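The Ferry Committee of One

The ferry to Skullen had been out of service for five weeks when Roald Sæther decided to write a letter. He had written letters before. He had written to the county about the gulls, and to the newspaper about the county, and once, after a long winter, to the gulls. But this one was going to be different. This one would have an attachment.

The attachment was a petition. The island had 159 residents if you counted the Ekström twins, who were at college on the mainland and came home only when they ran out of socks. Roald counted them. By the second evening he had 81 signatures, a majority, and a sore hip from all the porches.

"It's a good petition," said Torbjørn Amundsen, who had signed it twice, once as himself and once as his boat.

"You can't sign as the Nusska," said Roald.

"She's more affected than anybody. She's been doing the ferry's job since it quit."

There was no arguing with that. The Nusska was a fishing boat in the sense that a shed is a house. She smelled of diesel and old bait, and she crossed the sound sideways. Three people had proposed marriage on the real ferry over the years. On the Nusska, the most anyone had ever proposed was turning back.

The letter took all of Tuesday's supper hour and most of the night's sleep. Roald sat at his kitchen table with the petition on his left and the dictionary on his right, and the trouble was the opening. "Dear Sirs" seemed to let them off easy. "To Whom It May Concern" raised the question of whether it concerned anyone. At one in the morning he settled on "Greetings," crossed it out because it sounded like a spaceman, and went to bed angry.
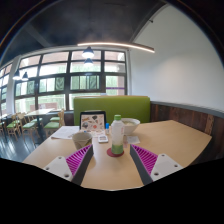 Torbjørn thought he should have kept "Greetings." A spaceman, he pointed out, would at least get an answer. Then he wanted to know whether the letter mentioned the refrigerator.

It did not mention the refrigerator. Roald had been hoping to leave the refrigerator out of it.

The facts were these. In the second week without a ferry, Roald had ordered a new refrigerator from Skiltora, the big store across the sound, and Torbjørn had offered to fetch it. The Nusska made it halfway. The refrigerator made it the rest of the way by itself, door open, and came ashore on the north beach two days later with a crab in the butter compartment. Skiltora had been polite on the phone. They had explained that the warranty covered the motor, the shelves and the light, but did not cover the sea.

"It shows hardship," said Torbjørn.

"It shows you can't tie a knot."

"They don't have to know who tied it."

So the refrigerator went in, on page two, in a paragraph that said it had been "lost in transit." Roald was proud of that. It sounded like something that happened to a nation.

He mailed the letter the only way a letter could be mailed, in a bread bag inside Torbjørn's jacket, aboard the Nusska, going sideways. It reached the county offices damp but legible. The answer came back in December with a reference number on it, 2311, and Roald read the number aloud several times before he read anything else. A man with a reference number has been noticed. He considered having it put on the mailbox.

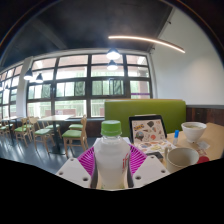 The rest of the answer was shorter than he would have liked. The county thanked him for his interest in marine transport. The county understood that a private service was currently operating between Skullen and the mainland, and was pleased to hear it had handled eighty-one satisfied passengers, whose signatures were enclosed.

Roald read it standing up, then sitting down.

"Satisfied," he said.

"Let me see that." Torbjørn held the page out at arm's length, which was where he kept everything he had to read. His lips moved. He got to the bottom and started over from the top, and a pink color came up slowly from his collar.

"They want to know what I charge," he said.

"You don't charge anything."

"No. But they want to know." He folded the letter along its creases and handed it back with more care than he had ever shown a refrigerator. "Do you think I'd need a hat?"

Outside, the wind had gone around to the west, and the Nusska was knocking against the dock in the way she did when a rope had come loose. Neither of them got up right away. Roald pulled the dictionary over, found a clean sheet of paper, and wrote "Dear Sirs" at the top of it.

"Ask them about the hat," said Torbjørn, and went out to see about his boat.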